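# Why do screws hold so well?

Take a nail and a screw of the same length. The nail you can often pull out with a hammer. The screw stays, even if you pull very hard. How is this possible?

Look at the screw from the side. You see a thin edge going around it, from the bottom to the top. This edge is called the **thread**. If you could unwind the thread and lay it on the table, you would get a long, gentle ramp. So a screw is a ramp that is rolled around a stick!

You know ramps already. To walk up a steep hill is hard. To walk up a long path that goes around the hill is easier, but you must walk more. With a screw it is the same. You turn your hand many times, and the screw goes in only a little bit. But it goes in with great force.

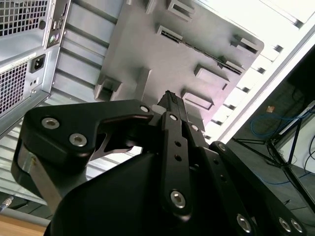
The second helper is **friction**. Friction is what happens when two things rub together and do not want to slide. The thread touches the wood or the metal on a long line, and it presses there strongly. For this reason the screw does not turn back by itself, if nothing shakes it.

Now, the head. Some heads have one straight slot, and some have a cross. Others have a hole with six sides, and this kind is called a **hex socket**. You turn it with a small bent key. The key fills the hole, so it does not slip out easily.

In my town, Naltport, there is an old shop with the name Zacharopoulos. It has 334 drawers, and in 14 of them there are only screws for clocks. Some are so small that you must pick them up with tweezers. When I was a child, I dropped one there in March, and we found it in my shoe in the evening.

**Try it at home**

Cut a triangle from paper, with one long sloping side. Color this side red. Now roll the paper around a pencil, and begin with the tall end. The red line climbs around the pencil, and you have made your own thread.

*Written by Thenmozhi Mudaliar*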